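Virkness 342 Counter-Pressure Growler Filler

Jamwood Brewing Supply – Taproom Equipment – Filling and Dispense

The Virkness 342 is a single-head counter-pressure filler for glass and stainless growlers. It mounts on an existing tap shank and is intended for brewpubs, bottle shops and small tasting rooms that sell draught beer to take away. It is suitable for filtered and unfiltered beer, including unpasteurized lager, provided the line is cleaned to the schedule given in the manual.

Operation

The growler is seated on the spring platform and raised against the seal. The operator purges with CO2, equalizes to line pressure and opens the beer valve. Fill rate is governed by the vent screw on the left side of the body. A slow vent keeps foam down with wheat beers and anything carbonated above the usual level for the style. The door must be latched before the purge valve will open.
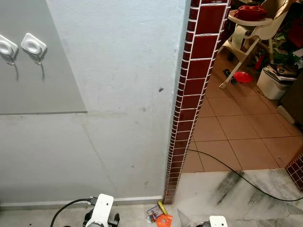
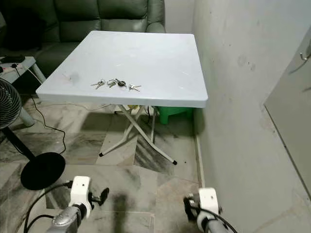
Padmavathi Hegde

Specifications

Maximum container volume: 2000 mL
Maximum container height: 342 mm
Body width: 270 mm
Overall height with drip tray: 766 mm
Wetted parts: stainless steel, food-grade silicone
Gas inlet: barbed, with check valve
Beer inlet: threaded, standard shank coupling

Containers

Use only growlers rated for pressure by their maker. Thin-walled jugs sold for cider or maple syrup are not rated and must not be filled on this unit. Chill the container before filling. A warm growler will foam at any vent setting, and the fill level will drop once the beer settles.

Cleaning

Flush with water at close of service. Circulate caustic line cleaner weekly, then rinse until neutral. The main seal lifts out by hand. Replace it when the lip no longer springs back – a worn seal shows up first as a slow hiss during equalization.

In the box

Filler body, spring platform, drip tray, door shield, two spare main seals, vent screw key, printed manual.

Options

Waltach twin gauge regulator
Iyer tall platform kit for narrow-neck bottles
Replacement seal set, pack of six

Availability

Orders received by 10th August ship from existing stock. Later orders ship with the next production run. For shank compatibility or bulk pricing, contact Leopoldo Trujillo at the Jamwood parts desk.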